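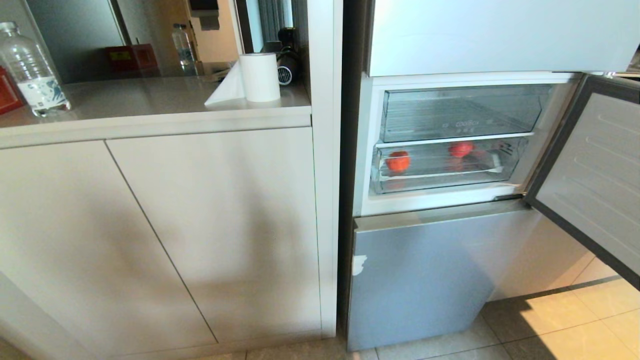

Course 3014, Domestic Refrigeration
Unit 2: Frost and Door Seals

Frost forms when water vapor in room air meets a surface below the freezing point. Each door opening lets in moist air. Cold air is denser and spills out at the bottom, and room air replaces it from the top.

At 70 percent relative humidity the load on the evaporator is much higher than in a dry room. The Galtville readings for April show this clearly - see the table in the Van Dusen reader.

Terms
Sensible heat: heat that changes air temperature.
Latent heat: heat released as vapor condenses and freezes.
Infiltration: air entering through the door opening or past the gasket.
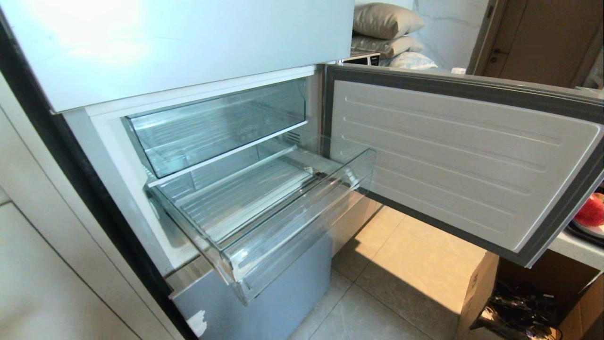
Frost on the evaporator has two effects. It insulates the coil, and it narrows the air passages between the fins. The compressor then runs longer for the same cabinet temperature.

A worn gasket gives a small but constant leak. Over a month it can admit more vapor than normal door use.

Problem set
1. A freezer takes in 300 grams of water vapor in one month. Find the total latent heat removed, from vapor to ice.
2. Repeat with the Namau climate data.

Read Sikness, chapter 2, before the lab.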